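Toltbridge Community Board > Home and Household > Mending and Sewing

Thread: Relining a bag, by hand or by machine?

hemline_jo
Joined September
I have a canvas shoulder bag from Hurkance that I've carried for years. The outside is fine but the lining has split along both side seams and my keys keep ending up between the layers. Is it worth putting in a new lining or should I just stitch up the splits? I have a basic machine and I can do a decent backstitch by hand.

pattern_weight
If the lining split at the seams and the fabric itself is sound, restitch it. Turn the bag inside out and run a new seam a quarter inch in from the old one. You lose a little room inside.
If the fabric has gone thin, a new seam will only pull out again next to the old one. Hold it up to a window and check.

Le Roux
I'd replace it. I did three bags last winter and the patched one was the only one that came back to me. Cut the old lining out, take it apart, and use the pieces as your pattern. Press them flat before you trace.

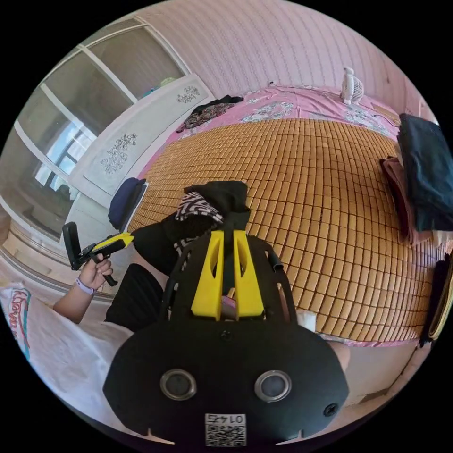

Lining color matters more than people think. I used plain black in my own bag for years and could never find a pen in it. A print is better, and it doesn't have to be pale. Zebra stripes like those, black and white against a black outside, give your eye something to work with, and you can tell right away which side of the fabric you're holding. The one drawback with a stripe is matching it at the seams. I don't bother on the inside of anything.

pattern_weight
Disagree on not matching. If the stripes are off at the center seam you see it every time you open the thing. Buy an extra quarter yard and do it properly.

Le Roux
It's the inside of a bag.

hemline_jo
I held it up to the window and it's thin all over, so I'm replacing it. What weight of fabric? The store on Mitum Street has quilting cotton on sale and some polyester lining.

Busisiwe Matlala
Quilting cotton is fine for a shoulder bag. Polyester lining frays while you look at it and keys go straight through. Wash the cotton first. Put a strip of light interfacing along the top edge where it meets the canvas, and leave a six inch gap in the bottom seam so you can turn it.

tomsattic
I'll be the one to say it: 18 dollars of fabric and interfacing plus an afternoon, for a bag you could replace secondhand for less. I'd restitch and move on.

Busisiwe Matlala
Half a yard of sale cotton isn't 18 dollars.

tomsattic
It was when I did mine. I bought the good interfacing.

hemline_jo
I like this bag, so it's getting the new lining. Last question, should I sew the top edge by hand? My machine doesn't like the canvas at the strap ends.

pattern_weight
Machine up to an inch from each strap, size 16 needle, then finish those parts by hand with doubled thread. Go slowly over the side seams and turn the wheel yourself if it stalls.

hemline_jo
Okay. Fabric is in the wash now.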